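Notebook, racket bench, April

1. Stringing machine check. Tension head on the Girnia set to 2660 cN for the cross strings, read back on the Rusnák gauge. First pull low, second pull on target after the clamp was cleaned. Left the prestretch off. Somkiat Pongsiri wants the mains repeated at the same setting before we touch the grommets.

Ball rebound samples stay sorted by felt type until the Sosside log is typed up.

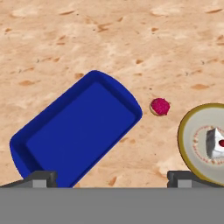

2. Ball machine, Jadberg court. Feed wheel at 2000 rpm, elevation unchanged. Ran 70 balls, 2 misfeeds, both early in the hopper. Wheel gap to be measured cold next time.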